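Trodberg Vakness Three-Stream Waste Station
Section 4: Sorting Setup and Liner Installation

Shares 2 | Comments 2

Complete Section 3 (Assembly and Leveling) before starting this section. The station must be standing on a hard floor with all casters locked.

4.1 Item categories

The station separates organics, metal and plastic containers, and residual waste. Fruit and peel go to organics. Aluminum cans go to containers, whether upright or crushed. Wrappers go to residual waste unless local rules state otherwise.

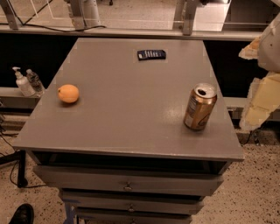
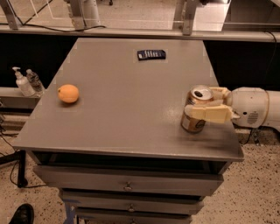 Fig. 4-1. Fruit (organics) and aluminum can (containers) on a gray cabinet top.

Check the collection rules for your building before applying the lid labels. If your hauler does not accept organics, use the blank label from the accessory bag on lid A and treat that bin as a second residual bin.

4.2 Fitting the lid labels

1. Wipe each lid with a dry, lint-free cloth. Do not use oil-based cleaners.
2. Lay the lids on a flat surface with the hinges facing away from you.
3. Peel the backing from label A (green) and align its lower corners with the molded marks on the lid.
4. Press from the center outward.
5. Repeat for label B (blue) and label C (black).
6. Leave the lids flat overnight before hanging them.

NOTE: Labels can be lifted and repositioned once. After that the adhesive will not hold at the corners. Replacement sheets are listed in Section 9.

4.3 Installing the liners

Use 23-gallon liners in all three bins. Larger liners bunch under the retaining ring and prevent the lid from closing.

1. Lift the retaining ring by its front tab until it clicks into the raised position.
2. Open the liner fully and drop it into the bin.
3. Fold the top of the liner over the rim on all four sides.
4. Push the liner down into the corners by hand.
5. Lower the ring and press both rear corners until they seat.
6. Slide the bin back along its rails as far as the stop.

CAUTION: Keep fingers clear of the rear corners when lowering the ring. The springs close with considerable force.

NOTE: On bin A only, compostable liners may be used. Change them at least every second day, including when the bin is not full. They soften in contact with liquids.

4.4 Draining containers

Cans and bottles must be emptied before they go into bin B. A drip tray is fitted below the bin and holds 600 ml.

1. Pull the tray straight out by the recessed handle.
2. Empty it into a sink.
3. Rinse with warm water and mild soap, then dry.
4. Refit with the lip facing the rear panel.

If the tray is inserted backward, it stops roughly an inch short and the front door will not latch. Do not force the door.

4.5 Setting the fill indicator

The fill indicator is a mechanical flag on each lid. It has no battery.

1. Open the lid and locate the slotted screw beside the hinge.
2. For light, bulky waste (bin B), turn the screw clockwise to the first mark.
3. For dense waste (bins A and C), leave the screw at the factory mark.
4. Close the lid and confirm that the flag sits flush.

If the flag stays up with an empty bin, the liner is trapped in the linkage. Repeat 4.3 from step 1.

CAUTION: Do not compress waste with the lid. Damage to the hinge from pressing on the lid is outside the warranty.

4.6 First-week check

In the first week of use, inspect each bin at emptying and record misplaced items on the sheet inside the front door. Where the same item turns up repeatedly in the wrong bin, add it to the write-on area of the correct lid label. Use a permanent marker.

Section 4 revised August. Technical review: Meenakshi Nautiyal, Santosh Shakya.

Related sections
Section 3: Assembly and Leveling
Section 5: Cleaning and Odor Control
Section 9: Spare Parts and Labels
Miranda Desk-Side Bin: Quick Start

© Trodberg. All rights reserved. | Contact product support | Back to top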